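The Totdale Inheritance: The Complete Pradura Mysteries, Books One to Four
by Laurinda Ramalho

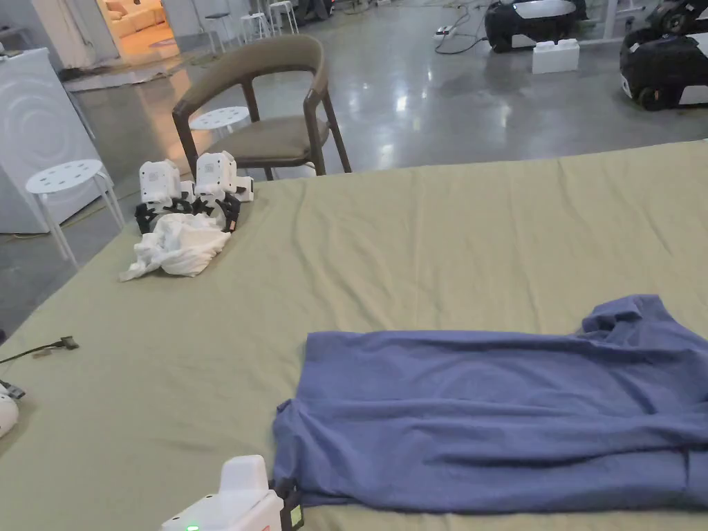 Boxed set, paperback, 1396 pages
Pretivow Books
Item no. 3348
In stock. Ships in January.

Widowed piano tuner Agnes Norðdahl moves to Totdale for the quiet. By page 37 the organist is dead, the vicar has no alibi, and Agnes has been asked to bring a cake to the funeral. She brings two, having met the family.

The set collects all four novels in reading order:

The Flat Key
A Death in the Choir Loft
Murder, Slightly Sharp
The Last Tuner in Totdale

The third book was out of print for years, and used copies sold for sums that would have embarrassed its author, who saw none of it. The text has been corrected throughout. Readers who wrote in about the butler being left-handed in chapter two and right-handed in chapter nine may now rest.

Also in the box: a fold-out map of the village by Mafalda Godinho, with the pub drawn larger than the church at the author's request, and a short introduction by Young-sook Shim, best read last unless you enjoy knowing who did it.

The slipcase is snug. Pull from the spine side and be patient.

Also available separately:
The Flat Key, paperback, 357 pages
The Flat Key, audiobook, read by Cosimo Caputo, who does all the voices, including the parrot

Series editor: Beatriz Meireles
Returns accepted on unread sets. We can tell.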